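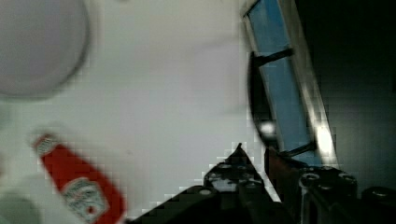 **Open day walk-round, robot table, Surkcombe workshop**
Mar 7, 2020
Checked by: Sofia Frade (me)
Sheet 3232, replaces the one from February

I did this with coffee in one hand, so forgive the handwriting if you're reading the paper copy. Ticks mean I looked at it myself and was happy. Anything without a tick has a note, and the notes are the part I'd really like people to read!

## Before the doors open

- [x] **Stop button within reach of the presenter.** Yes, and I pressed it twice to be sure. Torres wants it moved to the visitor side so kids can have a go at it. No, please.
- [x] **Speed limit set to the demo setting.** Locked with the code, and the code is no longer on a sticky note (thank you, whoever did that).
- [ ] **Floor tape.** The line on the window side has started to peel. I pressed it down with my shoe, but it needs a fresh strip before the first group comes in.
- [x] **Fire exit clear.** The Lindari banner was leaning across it when I got here. I've moved it next to the coat rack, and that's where it should stay all day.
- [x] **Gripper fasteners.** Went over each one with the small driver and they're all snug. Do it again at lunch, it only takes a minute.

## The table and the things on it

- [x] **Play food and dishes only, nothing real.** The toy strawberries are small, so with toddlers in the group keep them out of reach between runs. The bananas and the half orange are easier to keep an eye on.
- [x] **Nothing breakable.** I checked the colander, cup, bowl and plate for chips and sharp edges and found none. Same set as the Trumunard visit, minus the mug that got dropped.
- [ ] **Ketchup bottle.** It's fine for the robot to pick up, but I'd like the cap taped shut. My own sweater is the reason for this line.
- [x] **Tabletop wiped.** No grit, no sticky patches.
- [ ] **Arm cable.** It loops down from the base, and I'd like it clipped up a bit higher on the table side. No visitor should get that close, but the presenter will, and I've caught my own foot on cables plenty of times.

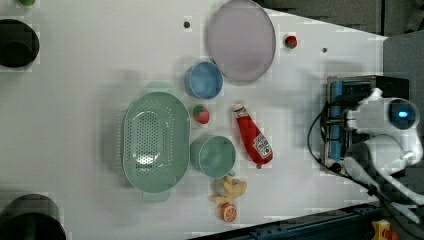

## While visitors are in

- [ ] **Group size.** We said 19 at a time, and I still think that's a squeeze with the folding chairs out. Could we lose the back row? People like standing for this one anyway.
- [x] **One person talking, one person watching the arm.** Both names are on the rota. If either one needs a break, the arm gets parked first – no swapping mid-run.
- [x] **Hands off the table until the presenter says so.** I've put this in the welcome speech, right after the restrooms.
- [ ] **Sign at kid height.** Still waiting on it from the print shop, order 796. If it doesn't show up I'll make one with a marker and it'll look terrible, but it'll be there.

## Still to do

1. New tape on the window side (me, before opening).
2. Cable clip, small size, from the drawer under the printer.
3. Tape for the bottle cap.
4. Ask Torres about the chairs.

Signed off for the morning session once 1 to 3 are done. – S.F.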